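Randora Benchtop Marking Tape, Blue 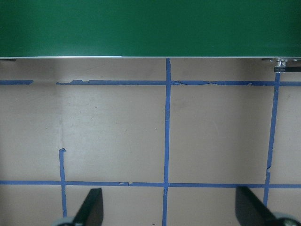
Low-tack paper tape for laying out work areas on benches, tabletops and packing stations. Use it to divide a flat surface into a grid, mark where a tray or part should sit, or keep two jobs apart on the same table. The blue shows up well on beige, tan and gray tops.

Sold by Pesex in single rolls and in boxes of 6.

Item no. 1210
Color: blue
Roll length: 45 m
Backing: crepe paper
Leaves a clean surface for up to 34 days indoors
Writes with pencil, ballpoint or felt marker

Applying the tape
Wipe the top down and let it dry. Run the long lines first, then the cross lines, and press the crossings flat with a thumb or a plastic scraper. Lines can be broken wherever you need a gap. On older tops with scuffs or a mottled finish, press a little harder along both edges of the strip.

Replacing worn lines
Paper tape frays where things get dragged across it. When the edges start to lift or tear, pull the strip back slowly at a low angle and lay a new piece in the same place. Short repairs can overlap the old tape by a couple of inches. For lines that get heavy wear every day, see Prukedon vinyl line tape instead.

Not for outdoor use, fresh paint or unsealed wood.

Customer comment
"We re-tape our layout table every August and use this for all of it. Goes down easily. It does wander a bit if you pull a long strip by eye, so I now snap a pencil line first." Baoshan Li

Also in this range
Randora Marking Tape, narrow
Randora Marking Tape, green
Kiều tape dispenser, bench mount
Plastic scraper, pack of two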